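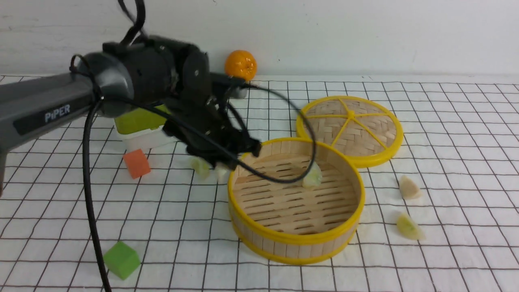 My project was about where a recovery firm should park its trucks while they wait for a job. Most people think the wait for a tow is down to traffic, and I did too until I spent August sitting in the office at Kuipers with a pile of old job sheets and a kettle that never got a rest. They keep all their trucks in one yard on the edge of town, and my question was whether moving just one of them would get drivers off the roadside sooner. I split the map of the area into squares, much like the dark grid on the cloth with the steamer basket on it, and if you pretend the round basket is the ring road you've pretty much got my map! Each square got a score for how many call-outs came from it and how long the truck took to get there.
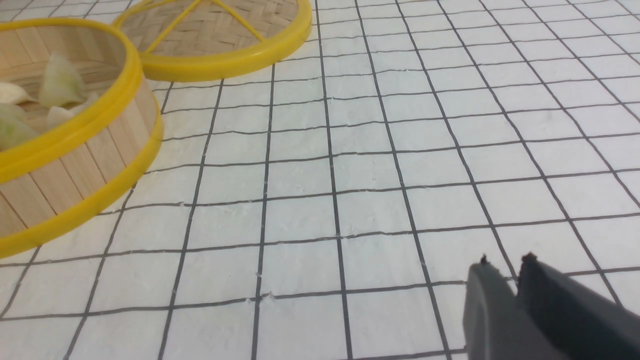 By Sidra Bajwa

I used 76 job sheets in the end. I started with 111 but the rest had no arrival time written down, or had one that came before the call (my favourite was a truck that got there nearly an hour before the car broke down). Wilma Michiels, my supervisor, told me to leave those out and say so, so I'm saying so.

The first thing I found was that the squares weren't busy in the way I'd guessed. I'd put money on the motorway slip roads. They do get a lot of calls, but the yard is right next to them, so those people were already getting a truck quickly. The long waits were nearly all on the far side of town near the Arnow retail park, where it's mostly flat batteries and punctures, and where a truck has to crawl through two sets of roadworks before it gets anywhere.

So I tried it on paper. I took one light truck out of the yard, put it in a lay-by near Arnow from 4 pm, and worked through the same jobs again. The wait on that side dropped by 20 minutes on a normal weekday afternoon. The slip roads got a tiny bit worse, which I had expected, and there was one bad evening with three breakdowns at once near the yard where my plan would have made a right mess of things.

Geert Jansen drives nights there and he read my draft in his cab. He liked the idea but pointed out that a driver can't sit in a lay-by for a whole shift without a toilet, and I hadn't thought about that at all. He also said the light truck is no good for vans, so I went back and took the vans out of my Arnow numbers. It made the saving smaller on some days but I trust it more now.

Things I'd do differently: get the job sheets typed up earlier (I lost over a week to handwriting), ask the drivers before I start drawing squares, and include winter. Summer breakdowns are a lot of overheating and caravans, and I've no idea if the same squares would come out on top in the frost. Seung-woo Ki is taking the project on next term and has my spreadsheet, the map and the list of sheets I threw out.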